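2024-03-06

Up too early again, coffee, straight to the paint chips. Gray. That's where I am this week. The talk is due for the Clarndale color group and I said, out loud, in December, that I'd do gray. Could have said orange. Orange does half the work for you.

What I have so far: 4 pages, one of them good. The good one is the bit on how gray borrows from whatever sits next to it. Put a middle gray next to red and it goes a little green on you. Put the very same gray next to blue, it warms up. I must have cut out 70 squares by now and they're all over the desk and under it. The cat-colored ones (my name for them, not on any chart) are the best of the lot. Brownish, soft, they don't commit.

The Skollbridge fan deck came yesterday, finally. Their grays have numbers only, no names, and I like that more than I expected to. 2828 is the one I keep pulling out. On the desk it's plain cement. By the window it has lilac in it. Held it up against the kitchen wall and it looked like dishwater, so. Three colors for the price of one. Going to open with that one I think, pass the chip around, ask everybody to write down what they see before anyone says a word. Need pencils. Need to remeber pencils.

The Dristis paint people do the reverse, every gray gets a name and the names are all weather. Mist, drizzle, fog at some harbor or other. It works on me every time, I'm sorry to say. I read the name and then I see the name. Tried it with the labels folded under and half of them I'd have called putty. Which is a word that has never sold a can of paint but it's the right word.

Also read the chapter on mourning clothes, the half-mourning part, when the black could ease off to gray and mauve. So gray as the color of getting better. Nobody I've told this to finds it as moving as I do. Would like to put it near the end but not AT the end, it gets too heavy and then there's cookies and people don't know what to do with their faces. 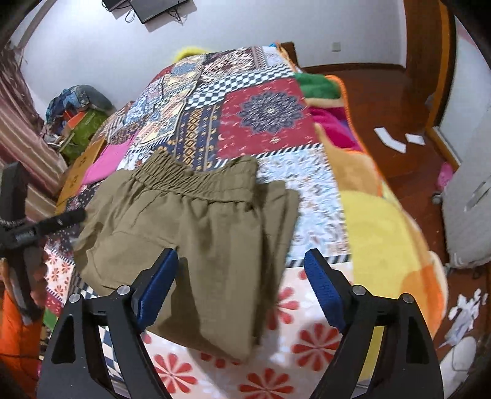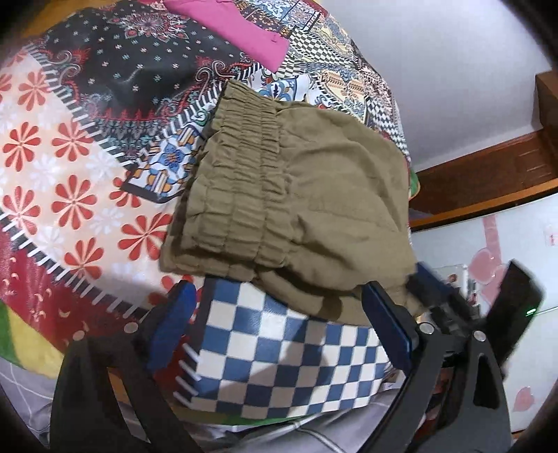
Back at it after lunch, the in-between colors now. Stuck on how much room to give them. Khaki, olive, drab, taupe, all the cousins who get seated at gray's table because there's nowhere else to put them. Those folded olive-khaki pants on the patchwork spread make my case better than my paragraph does — against so much pattern the eye goes to them for a rest, and you'd hardly call them a color at all until you set them down on a gray sheet, and then I bet they'd go green as a pond. Will try it tonight if I have any light left. Khaki comes from a word for dust, I have that in my notes twice, and drab was a plain undyed cloth before it was an insult. Same thing happened to gray, more or less. A gray day, a gray man. Poor gray.

Then spent far too long on spelling. Gray, grey. I write it with an a, the handout from last year has it with an e, and somebody WILL raise a hand. One line on it, no more.

Called it at four and took the Ķēniņš pigment set out, which I've been saving. 10 little jars. Made gray the long way, no black allowed, only opposites. Blue and orange gave me a nice slate on the second go. Red and green went to mud, then more mud, then a really pretty brown-gray I can't get back to because I did not write down the amounts. Wrote them down after that. Yellow and violet is the surprise, a pale stony thing, almost warm, nothing like either parent. Painted it in a strip along the bottom of page three so they can see it came from somewhere. The paper buckled but fine.

Thing I want to say and can't get right: people call it the color of nothing, of not deciding. But every one of the strips I made today has two loud colors in it, fighting to a draw. Maybe that's too cute. Left it in with a question mark.

To do — pencils. Ask if the room has daylight or those tubes, because under tubes my lilac trick is dead. Cut more squares of 2828, bigger, they curl when they're small. Cut the bit about battleships, it's dull and I don't know enough. Find the mauve ribbon for the half-mourning part, I think it's in the sewing drawer or else with the Christmas stuff.

Rain since five. The sky outside is exactly the drizzle chip, I went and held it up to the window to check. Hands are slate blue to the wrist and it won't come off with regular soap. Bed soon. Page three still needs an ending.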